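Mumcombe New Notation Project: interim report to the Salehi Fund
Period covered: to the end of March

1. Summary
The Fund's grant supports a series of commissions for chamber ensemble and untrained voices, performed in Mumcombe and in neighbouring parishes. Four of the six commissions have been delivered.

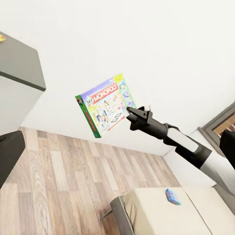
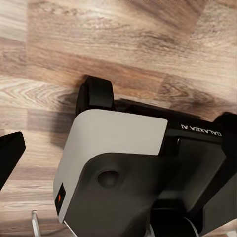
My Monopoly box (first picture); wood-grain surface and gripper (second picture).

2. Commissions
Firouzeh Zarei's Sandel, for string trio and choir, received its first performance in March before an audience of 100. Ardalan Naseri has completed the full score of Skikance. The parts are being copied and rehearsals will begin once the bass clarinet part has been checked against the composer's corrections.

3. Participation
A total of 316 people attended the open rehearsals, against a target of 250. Attendance at the evening sessions was lower than at those held in the afternoon, and the start time has been moved to 6.30 pm.

4. Finance
Spending remains within budget, except for hall hire, which is overspent by £910. We ask the Fund's permission to meet this from the travel heading.

5. Next period
The two remaining scores are due before the summer. A recording of Sandel will be sent to the Fund with the final report, together with the audited accounts.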